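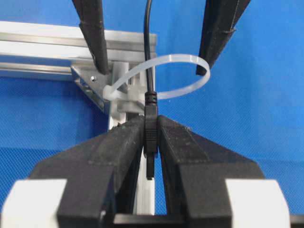 Routing a cable along an aluminum extrusion frame takes a few minutes if the ties are hung first and the connector is threaded afterward. The method below is the one used on the Lestum panel frames, and it works for any small rectangle of slotted extrusion. Leave each tie as a large open loop until the whole run is in place. A thin black cable with a molded connector, ridged for grip and fitted with a ribbed collar, should be held by the housing with the plug tip pointing down, and the translucent white tie left wide open near the cable. Do not pull on the cable itself to move the plug.

What you need

One assembled frame with corner brackets
Cable ties, 200 mm long, natural or white
The cable, with its connector already molded on
Flush cutters
A cloth to cover the bench

Step 1. Check the frame

Stand the frame upright and look at the inside corners. Each bracket should sit flat against both rails. Tighten the screws before any cable goes on, as a bracket that shifts later will pinch the run. If a corner is out of square, loosen both screws, press the rails together and tighten them again a little at a time.

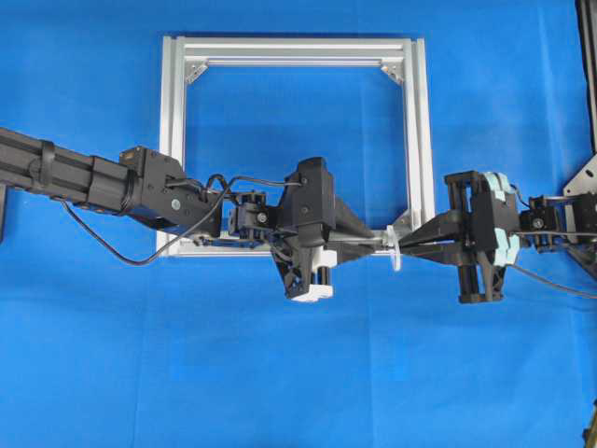 Frame upright on blue cloth, with triangular brackets at the inside corners.

Step 2. Hang the ties

Lay the frame flat. Pass the first tie around the rail near a corner and feed the tail through the head by four or five teeth only. The loop should slide along the rail by hand. Set the next tie 80 mm further on and repeat to the end of the run. On the Bradham size, with a run of 231 mm, this gives three ties and leaves a short free end at the exit.

Keep the heads on the outside face. A head that sits inside the opening gets in the way of the panel.

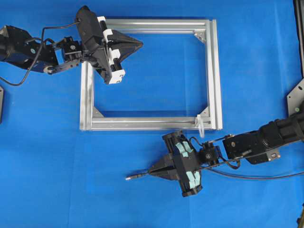

Do not close any tie at this stage, even if the loops slide when the frame is turned. Slide them back to their marks before threading.

Step 3. Thread the cable

Start at the exit end and work back. Pass the connector through each loop in turn, then draw the slack through behind it. Lullton connectors are wider at the collar than at the plug, so size the loop to the collar. Keep the cable on one side of the rail for the full run - crossing over the channel leaves a twist.

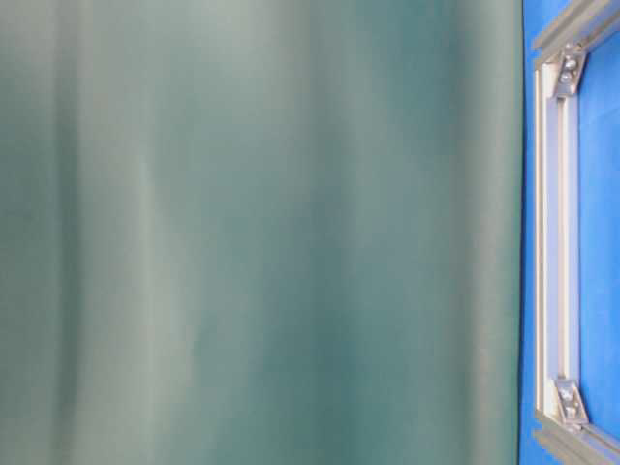

Slotted aluminum profile against the blue background, channel running lengthwise.

Step 4. Close and trim

Close the tie nearest the fixed end first. Pull until the cable no longer slides, then stop. The jacket should not be dented. Leave some 42 mm of slack at the connector for strain relief. Cut the tails flush with the heads.

Revised 1/5/18. Tie spacing corrected by Gheorghița Ardeleanu. For the Haddad frame, use the same spacing and add one tie at each bracket.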